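Against the afternoon install

There is a sentence in the Deltaleck brochure that I have now read more often than is good for me. It says the two-arm cell can be "unpacked, installed and productive in an afternoon". I looked after one of these cells through last winter and into May, in a unit on the edge of Stirnia, and I would like to know whose afternoon they had in mind.

I should say what the cell does. It stacks and unstacks round steamer baskets, moves dishes about, and puts small things into bowls. The project is called Zeltevard, and its aim is kitchen handling: trays, lids, baskets, all the awkward round stuff that slides when you touch one edge of it. I think the aim is a decent one. I also think the trade has got into the habit of pricing the arms and giving away the upkeep, as if the upkeep were free, and people who buy on that basis end up with an expensive table.

Take the surface. The arms were bolted down in a morning, fair enough, and they moved when asked. Then somebody put a basket on the bare top and asked where it was. The arms' idea of the table and our idea of the table differed by enough to make the gripper close on air. So the top got covered in brown paper and ruled off with blue tape, and the tape is what everyone now works from. When I write in the log that a basket starts one square up from the front, the next person can put it there. It is the cheapest thing in the cell and the part I would least like to lose.

Paper moves, though. It lifts at the edges, it takes up damp from the air, it tears under a fingertip that has been taught a shade too low. Tape stretches when you pull it off the roll, and a line laid by someone in a hurry has a bow in it that you only find with a straight edge. We relay the whole top when it gets bad. I have done it well and I have done it badly, and doing it badly costs you the next day, when every taught position is slightly wrong in a slightly different direction. The Deltaleck manual has a full chapter on user accounts and no page on the tabletop.

My second complaint is cable. An arm with several joints and a gripper on the end has to get power and signal out to that gripper, and on ours the cable goes up the outside of the arm and is held on with straps. The supplier calls this "flexible external routing". I call it a loop waiting to catch on something. Leave it tight and it pulls at the connector when the wrist turns over. Leave it slack and it hangs down into the work, and on a cell with two arms sharing one table the work includes the other arm. You find the right amount by running the wrist slowly to its limits with a hand near the stop button, then shifting a strap, then doing it again. The replacement cable is £780. We have bought one. I was told it was a wear part, by the same people who had told me there were no wear parts.

Sandhu, the integrator, did the first dressing of the cables and did it tidily, I will give them that. But they dressed them for the programme we had that week. The programme changed, as programmes do in anything that calls itself development, and from then on the routing was ours to worry about. Nothing in the handover mentioned that a new motion might need a new strap position. I have since put it on our own sheet, between checking the base bolts and wiping the fingers.
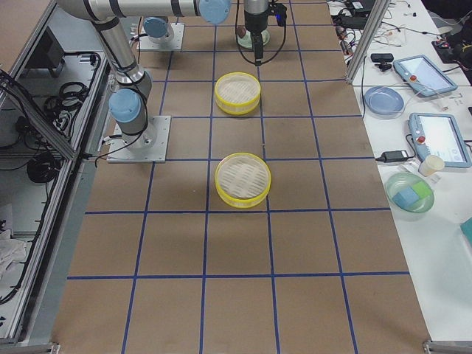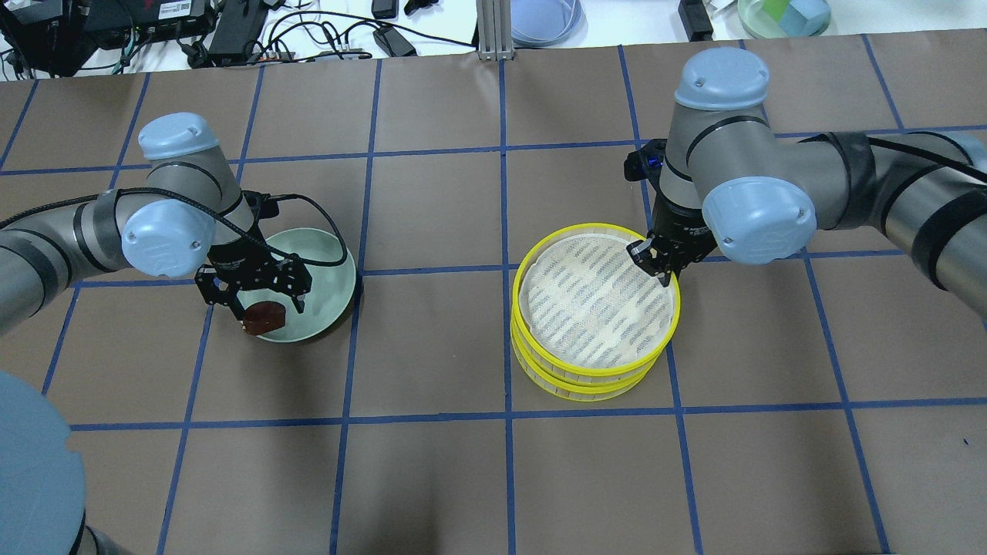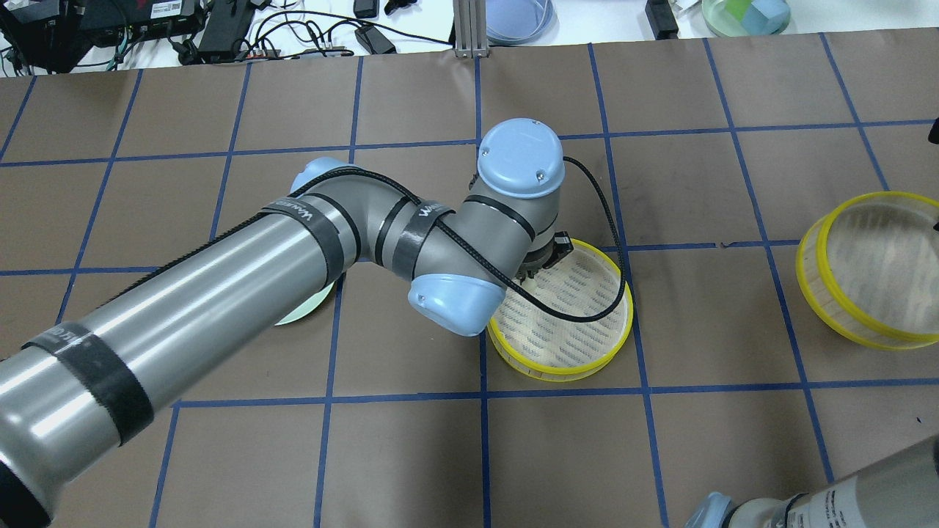
The two-arm cell, with its ruled paper and yellow-rimmed containers.

Now for the matter of two arms. The sales line is that two arms are like two hands. I have two hands, and I have never had to tell one of them where the other one's shoulder is. Each of ours is bolted to its own plate, and each has its own notion of where zero lies. To get them to agree you bring both to the same point, touch, record, go somewhere else on the grid, touch again, and carry on until you are satisfied or it is time to go home. Once it's done properly the pair can work over the same table and it is a pleasure to watch. Nudge one base plate, or take it off and put it back, and you start again.

How often do you start again? I kept a tally for one stretch, out of irritation more than science. The cell did 805 cycles in that stretch and stopped 19 times. Most of the stops were nothing to do with what I would call robotics. A basket was off its mark, a fingertip was greasy, the paper had ridden up. None of them took long to put right, but someone had to be standing there who knew which it was. A person without that knowledge would have pressed reset and run it again, and the second try would generally have been worse than the first. I've seen a basket pushed clean off the table that way.

The supplier's answer to this, when I put it to them, was vision. With better cameras and better software the machine would find the basket wherever it was, and I could throw the tape away. Perhaps so. I have heard it with each software release and I have tried each release. The cameras are good on a plain dish under plain light. A woven or mesh base gives them more trouble, and a shiny wrist passing through the view gives them trouble of another kind. Besides, a camera is another thing with a bracket, a cable and a calibration. Every cure on offer arrives with its own maintenance, and that never makes it into the quotation either.

I would say something too for the side table. Visitors look at ours and see a mess, chargers and cables and a pendant or two lying wherever the last person put them down. A tidy-minded manager asked me whether it might all go in a cupboard. Some of it might. The pendants can't, because the stop button on a pendant is only any use if your hand can reach it without your eyes leaving the arm. I want them on the open top, on the side where I stand. The dishes we aren't using want to be near too, or the operator wanders off to fetch one in the middle of a run. What looks like clutter has mostly found its place by being needed there. I do draw the line at drinks, and I have lost that argument more than once.

The obvious objection to all this is that I am describing a development cell, and a production cell would have a machined top, moulded nests for the baskets and cable run inside a proper dress pack. That is true. It would also cost several times as much and it would do one job. The brochure sells the cheap, changeable thing and borrows the reliability of the costly, fixed one, and I don't believe you can have both. If you want to change the job every week, you are going to be relaying paper and moving straps every week. Somebody has to be paid for it, and they ought to be good at it.

I have also been told that I'm simply slow, and that a younger technician would get through the setting up in half the time. Well, I timed my morning check. It takes me 20 minutes when nothing is wrong. I look at the bolts on both plates. I run a finger along the tape and press down whatever has lifted. I take each arm to its reference mark and see whether the fingertip still sits over it. I turn each wrist both ways and watch the cable, the whole cable, from the base up. Then I put one basket on its square and have it picked up once, slowly, before anyone is allowed to run anything at speed. You could do it faster by leaving something out, and I know which bits people leave out, because I get called over later to find them.

What I'd ask of a firm like Deltaleck is modest. Print the check in the manual, with a time against it. Put a spare cable in the quotation at its real price. Say in plain words how the two arms are brought back into agreement after one of them has been moved, and how long it takes an ordinary person who has done it before. And strike out the afternoon, or at least put a note beside it saying which afternoon is meant, the first one or all the others.

They are sending us a revised gripper in the summer, with new fingers and a shorter mounting. The covering letter says no changes to the existing setup will be required. I have ordered more tape.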